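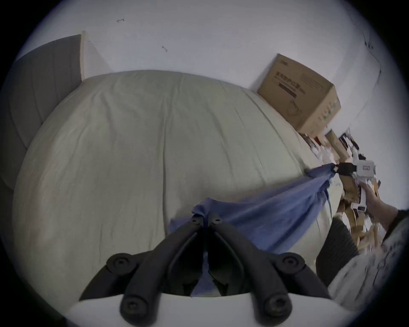
When I asked the head of purchasing at Trasance how much money she needs for the next year, she laughed and said that it depends on what we call a robot. For her, the arm is the easy part. "The arm has a price list," she said. "Everything after the arm, you must guess, and then you must defend your guess in front of people who do not like to hear guesses."

Trasance is a small company which teaches machines to handle clothes and household linen. I spoke with her by telephone, because her office was closed, and the call was interrupted when a supplier wanted a signature. She had the budget sheet open during our talk and often went back to it to correct herself.

The largest line for this year is not for arms. It is for hand-held grippers, the kind a person carries and closes with their own fingers while doing an ordinary task. The company began with two of them, bought from Gudix, and she now wants to order more before the end of May. I asked why she doesn't put the money into a second complete station. "A station stands in one room," she said. "A gripper goes in a bag. For cloth we need many rooms, many beds, many kinds of light. I cannot buy rooms."

She compared offers from Gudix and from Aksoy during the winter. The Aksoy gripper was cheaper on paper, but the spare fingers were sold only as a full set, and the delivery time was not written anywhere in the offer. She asked for it in writing and received a brochure. "I have nothing against brochures," she said, "but I can't put one in a contract."
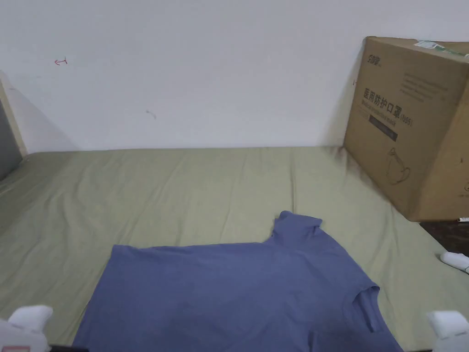

Folding a T-shirt, she told me, is the task by which she judges any gripper before she signs. Her colleagues in engineering prefer to test with a block or a cup, and she lets them. Then she asks for a shirt. A finger that is too thick cannot get under a single layer of cotton, and a finger that is too smooth loses the collar. She has learned to write both things into the requirements, in plain words, together with the weight which a person can carry in one hand for a whole morning.

I wanted to know where the budget of last year went wrong. She answered quickly, as if she had been asked before. There were two mistakes. The first was storage: every hour of work produces recordings, and no money had been planned for keeping them. The second was repairs. The plan had 1,000 euros for small parts and it was spent before summer. Finger pads, screws, cables, batteries – none of it is expensive, and all of it arrives with a delivery charge. Now she orders small parts once in a quarter and keeps them in a cupboard with a list on the door.

About software she was more careful. Trasance pays a yearly licence for Idow, a program which sorts the recordings by task, and the price goes up with the number of devices connected. This was not clear to her at the beginning. She advises other buyers to ask one question early: what will the bill be if we have double the equipment? "If the seller needs a week to answer, then you also have learned something," she said.

We spoke also about renting. She considered it for the complete station and the monthly fee looked reasonable, but the insurance was to be paid by the customer, and the machine was not allowed to leave the address in the contract. She decided to buy, and to plan two years of use. After that she expects the fingers to be of a different design anyway, and she does not want to pay for something that stands in a corner.

At the end I asked if she would show me the final number. She said no, politely, and then added that it was still too high and that she had a meeting about it in the afternoon.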